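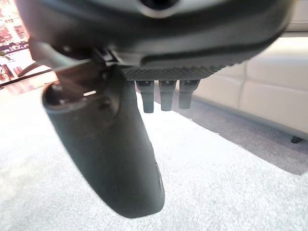

Lounge and Soft Furnishings Meeting, Skavau Building - Minutes, January

Search minutes and notices Search

Shares 20 Comments 0

Present: tenants' representatives from the upper and lower floors, the building office, one person from Oltudix for items 2 and 3. Apologies were received from the top floor. The meeting opened at 4:30 p.m. in the lounge.

1. Minutes of the last meeting

Agreed, with one change. The line saying the new throws had been "welcomed by all tenants" was taken out. The minute taker could find no record of anyone being asked.

2. Fleece throws

Oltudix reported that the tan throws are holding up well and that the nubby finish is meant to look that way. Several people wanted to know what "holding up well" was based on. The answer was the supplier's own rub test, done on a new piece of cloth in the supplier's own shop. The meeting noted this and gave it the weight it deserved.

Three questions were put to Oltudix:

- Does the pile flatten when the throws are kept rolled or folded? Oltudix says it recovers. The lower floor says theirs hasn't, and offered to bring it down.
- Can they go in an ordinary washer? The care sheet says yes on the front and "professional care advised" on the back. Oltudix will find out which side is right.
- Will the color stay the same from one batch to the next? "Within normal limits." No limits were given.

There was then a longer talk on how the throws should be put away. The proposal from the building office is that each one be rolled and left on the arm of the sofa at the end of the day. A tenant asked who would be doing the rolling. The office said it would be a shared habit. It was pointed out that the dishwasher is also a shared habit.

A second proposal, to buy lidded baskets from the Cenik range for $237, was not supported. The money is small enough, but the last lot of Cenik baskets ended up full of magazines and chargers, and there is no reason to think these would go differently.

Agreed: fold or roll, as people like, and keep them off the floor. Review at the next meeting. The lower floor asked that "review" mean somebody looks at them.

3. Glass table

Oltudix was asked to explain again why clear glass was picked for a room where people eat. The answer given was that it keeps the room feeling open. One tenant said the room felt open before. Another said that with clear glass you are cleaning the top for the sake of the top and the carpet for the sake of the view through it, so the vacuuming now has to be better than it used to be. This was felt to be a fair point and Oltudix did not argue with it.

The offer of a protective coating at $1000 was discussed. The leaflet promises fewer fingerprints. It doesn't say fewer than what. The meeting declined to spend the money without seeing a coated table that people have been using for a few months, and Oltudix agreed to ask whether one of its other customers would allow a visit. The Oltudix representative left at this point.

4. Carpet and cables

The light gray carpet got more of the meeting's time than was planned. The office is pleased with it and says the speckle hides dirt. The upper floor's view is that it hides crumbs and does nothing for coffee. Both may be true.

On cables, the office reminded everyone of the rule that nothing should trail across the lounge carpet. The rule has been on the notice board since the carpet was laid, and the meeting was doubtful that putting it up again in bigger type would help. An orange cable under a glass table is about as easy to see as a cable can be, and that still doesn't get it picked up.

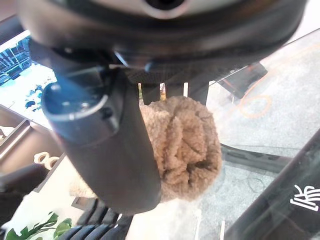
The other suggestion was a floor outlet by the table. The quote is $3000, which includes lifting and relaying part of the carpet. Questions were asked about the relaying - mainly whether the join would show - and the quote is silent on that. It is also silent on how long the lounge would be closed. The meeting was not willing to approve a figure of that size on a single page with no drawing.

Agreed: office to get a second quote and to ask both firms to show a finished join in a carpet of a similar color. Until then, anyone running a cable over the carpet is to wind it up again before leaving.

5. Cleaning contract

Avotiņš has offered to add the throws and the carpet to its present cleaning round. The price is fair on paper. The doubts were about what "refresh" means, a word that comes up on every page of the offer and isn't explained on any of them. The office believes it means a wash. A tenant who has had dealings with the firm before believes it means a spray. The difference matters quite a lot with a fleece.

It was also noted that the offer describes the results as "like new". The meeting asked that this be left out of anything the office signs or sends around, as it can't be checked and will only be quoted back later.

Agreed: Avotiņš to be asked for a written list of what is done to each item. One throw to be sent as a trial and put beside an uncleaned one when it comes back. No decision before that.

6. Any other business

Lounge booking sheet. Still being filled in by people who then don't come. The office proposed an online form. Not supported; the trouble is with the people and would carry over to the form.

Lighting. The upper floor finds it harsh in the late afternoon, the lower floor finds it fine. Left as it is.

Request for a second glass table. Not discussed at any length.

Actions

Oltudix: washing instructions in writing; customer visit for the table coating.
Office: second quote for the floor outlet; letter to Avotiņš; choose a throw for the trial.
Lower floor: bring the flattened throw to the next meeting.

The meeting closed at 5:50 p.m. Next meeting in the lounge, in March, same time.

Leave a comment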